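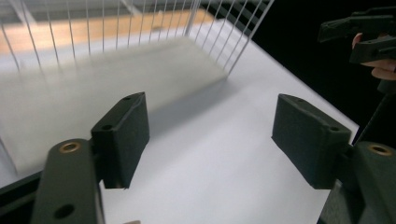 Brass-colored threaded inserts set into dark plastic.

I have stripped more screw holes in plastic than I care to admit. Battery doors, the hinge on my sewing box, the knob on the slow cooker lid, a vacuum cleaner I really liked. A screw that goes straight into plastic cuts its own thread, and every time you take it out and put it back you lose a little more of that thread, until one day it just spins. If you're stuck at home this spring like the rest of us and finally getting to the broken stuff drawer, these are the fixes I keep going back to.

First, the trick that saves you from needing the others. When you put a screw back into plastic, turn it backward first! Set the tip in the hole, turn gently to the left, and wait for a tiny click or drop. You've found the start of the old thread. Now turn right, and it should go in with almost no effort. If it fights you, back out and try again. My father-in-law taught me this over a broken toaster and I was a bit annoyed that I'd gone 46 years without it.

Put the drill away for these jobs, too. A small hand screwdriver, held in your fingertips, lets you feel when the head has seated. Stop there. An extra quarter turn is how most of mine got ruined.

For a hole that's only a little worn, I cut a sliver off a wooden toothpick, drop it in with a dab of white glue, and run the screw in while it's still tacky. That works on a lamp base or a remote. It will not hold anything heavy or anything that gets washed (ask me about the colander handle).

If there's room, go one size fatter on the screw. I keep a jar of odd ones saved from things I've thrown out, and there is nearly always something in there. Check the length against the old screw before you commit – I once put a longer one in our Bolitz kitchen scale and it came out the other side.

For holes that get used over and over, brass inserts are the way to go. They're little metal sleeves with thread on the inside and ridges on the outside, and once one is in, you can take the screw in and out all year. I bought a bag of 100 two years ago, and I'm still working through it. The kind I use goes in with a soldering iron:

- Drill the hole out to the size on the packet. Do a practice one in scrap first.
- Set the insert on the hole, ridged end down, and stand the iron in it.
- Let the heat do the work. Hardly any pressure, just the weight of your hand.
- When it's nearly flush, take the iron away and press it level with something flat and metal. I use the back of an old butter knife.
- Leave it alone until it's completely cool. Go make coffee.

Open a window, it smells. And keep the iron at 90 degrees to the surface, because a crooked insert means a crooked screw and there's no fixing it after. I did the handle on our Rukura bread bin this way in March and it's still rock solid, lid off every morning and everything.

Not all plastic likes heat, though. The hard brown stuff on old pot handles won't melt at all, it only scorches. For those I use the press-in kind with a bit of two-part epoxy on the outside. Grease the screw with petroleum jelly and leave it in place while the glue sets, so no epoxy creeps into the thread. Same goes for thin walls – if there's barely any plastic around the hole, drilling it bigger will split it, so stick with epoxy.

Oh, and label your bags! M3 and M4 look the same to me without my glasses. I tape one matching screw to the outside of each bag and keep the lot in a muffin tin at the back of the workbench. The muffin tin was past baking in anyway.

Next on my list is the drawer runners, which are a whole other headache.

Posted Apr 25, 2020

Recent tips
Getting candle wax out of a tablecloth
Sharpening kitchen scissors at home
My Landry stand mixer squeaks: what I tried
Cleaning a Stunda coffee grinder without water
Sticky drawers and what to rub on them
Which glue for which plastic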